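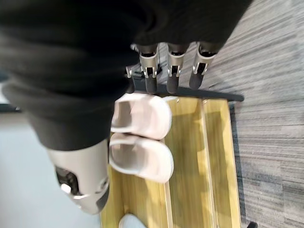
Hand and sleeve over the shoe rack, slippers task.

Progress report to the Tsikata fund: household handling project, equipment and budget
Prepared by Anikó Fodor, Clilthorpe site

1. Where we are

This report covers the period from January to the end of the second quarter of the grant. Its main purpose is to set out what we have bought, what we still need to buy and where we would like to move money between headings. Results from the task work are kept short and will be covered properly in the next report.

The entrance hall area is now in daily use. It has a shoe rack, a striped carpet and several pairs of footwear, and the first group of tasks is picking up slippers and shoes and putting them back. The kitchen area has not been started and will not be until the second hand is in place (see section 3).

2. Spending to date

We have spent 65 per cent of the equipment heading. The largest single item was the Loven hand with its wrist camera, which was ordered before the grant began and invoiced in the first month. The other purchases were the arm mounting, cabling, a spare power supply, furniture and floor coverings for the entrance hall, and the fabric sleeves.

The furniture came in well under budget. Szabolcs Fodor bought ordinary household pieces from local shops, and the plan had allowed for made-to-measure ones. We see no reason to go back to the original plan. Ordinary pieces are easier to replace and closer to what people have at home.

Sleeves were not in the original budget at all. The arm is now covered down to the wrist to keep dust and carpet fibres away from the joints and cables. We bought 3 at £88 each. The fabric hangs in folds and can come into the wrist camera's view when the hand is pointing down. Bence Bognár has asked the supplier for a closer-fitting cut at the cuff, and we would like to try one before ordering any more.

3. The second hand

The original proposal had the second hand arriving in the fourth month. Mukutden, who supply it in this country, have moved the delivery date twice. Their latest letter gives a date in the third quarter, and Ferenc Balogh has asked for this to be written into the order with a right to cancel.

We looked at three ways of dealing with the delay.

Wait for the ordered hand. No extra cost, but the kitchen work slips by a full quarter.

Hire a hand for the gap. Mukutden quoted £248 a day, with a minimum period that would use up most of what is left under the heading. We do not recommend this.

Carry on with one hand and bring forward the tasks that only need one. This is what we are doing. Footwear, coats on low hooks and small items on a shelf can all be done this way, and the entrance hall tasks planned for the autumn have been moved up.

4. Spares and wear

The first budget gave too little to spares. Fingertips are the part we expect to replace most often. They are rubbery and pick up fibres from the carpet, and they also rub against the edges of the furniture when the hand goes in low. We have been cleaning them at the end of each day and checking them every Wednesday, when the arm is switched off for servicing anyway.

Loven sell fingertips only in full sets, thumb included. Keyvan Tehrani has asked whether they will sell single tips and is waiting for a price. Until we have it, we have budgeted for full sets. One spare set is on the shelf at Clilthorpe and a second is on order.

Finger linkages are a smaller worry, but the lead time is long and a broken one would stop work altogether. We would like to hold one complete spare finger.

5. Changes we are asking for

We ask the fund to agree to the following. None of them changes the total of the grant.

Move the unspent furniture money to spares, to cover fingertip sets and one complete finger.

Add sleeves as a line of their own under consumables.

Move the payment for the second hand to the third quarter, in line with the new delivery date.

Ferenc has checked the figures against the ledger and can send the full breakdown by line.

6. Next quarter

Entrance hall work continues with more kinds of footwear, starting with laced shoes and boots. We will set up the kitchen furniture in the last month of the quarter if the hand arrives when promised - if it does not, the space will be used for coats and bags.

A decision on section 5 before the end of the month would let us place the spares order at the present price. Questions on the budget should go to Ferenc, and questions on the equipment to Keyvan.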